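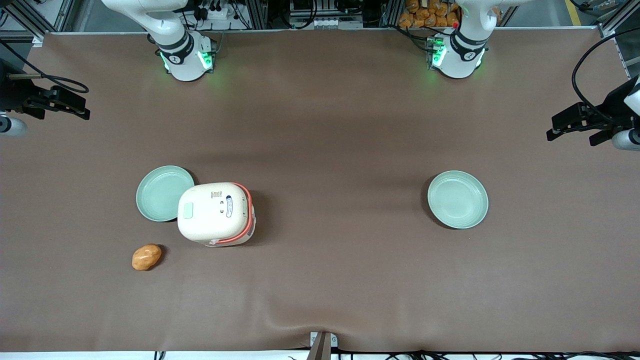
Ratgeber > Haushalt > Küche

Reis schon abends in den Kocher? Munow verspricht zehn Stunden Frische

Der Hersteller Munow will uns das Frühstück erleichtern. Seit Juli wirbt die Firma für ein Programm, bei dem Reis und Wasser am Abend in den Topf kommen und der Kocher bis zu 10 Stunden später von selbst anspringt. Danach soll der Reis 24 Stunden lang warm gehalten werden können, „ohne Einbußen bei Geschmack und Konsistenz“. Das klingt bequem. Belegt ist es bisher dünn.

Auf Nachfrage verweist Munow auf eine Verbraucherbefragung des Marktforschers Kellgate. 636 Haushalte hätten teilgenommen, die große Mehrheit sei „sehr zufrieden“. Gefragt wurde allerdings nach der Bedienung und dem Aussehen des Geräts. Eine Frage zum Geschmack nach einem ganzen Tag Warmhalten findet sich im Fragebogen nicht, Messwerte zur Temperatur im Topf ebenso wenig. Bezahlt hat die Befragung Munow selbst.

Der Lebensmitteltechniker Karthik Roy hält die Werbung für gewagt. „Ungekochter Reis, der bei sommerlicher Zimmertemperatur stundenlang im Wasser steht, ist kein Zustand, den ich empfehlen würde“, sagt er. Sporen von Bacillus cereus überstehen das Kochen. Kritisch wird es, wenn der Reis danach lauwarm steht. Beim Warmhalten komme es deshalb darauf an, dass das Gerät durchgehend über 60 Grad bleibt, auch am Rand und unter dem Deckel. Ob der Kocher das schafft, konnte Munow bis Mittwoch nicht sagen. Man prüfe die Anfrage.

Teuer ist der Komfort obendrein. Das Modell mit der neuen Automatik kostet deutlich mehr als der Vorgänger, der sich nach Angaben des Händlers Gamage nur durch die fehlende Zeitschaltung unterscheidet. Wer morgens Reis essen möchte, kann ihn auch abends kochen, zügig abkühlen, in den Kühlschrank stellen und am nächsten Tag gründlich erhitzen. Oder er isst Brot.

Munow kündigt an, im Herbst „weitere Daten“ vorzulegen. Welche das sein sollen, ließ die Firma offen.

Kommentare (4)

Plarelel: Meine Schwiegermutter hält Reis seit Jahren einen ganzen Tag warm, lebt noch. Schmeckt am Abend aber nach Pappe.

reisrand: Lauter zufriedene Haushalte und keiner hat probiert? Respekt.

Gudrun M.: Gilt das mit den 60 Grad auch für Milchreis? Steht leider nicht im Artikel.

topfgucker: Hab das alte Modell von Gamage, reicht völlig. Eine Zeitschaltung brauche ich nicht, ich bin morgens eh wach.

Abgelegt unter: Küchengeräte, Reis, Werbeversprechen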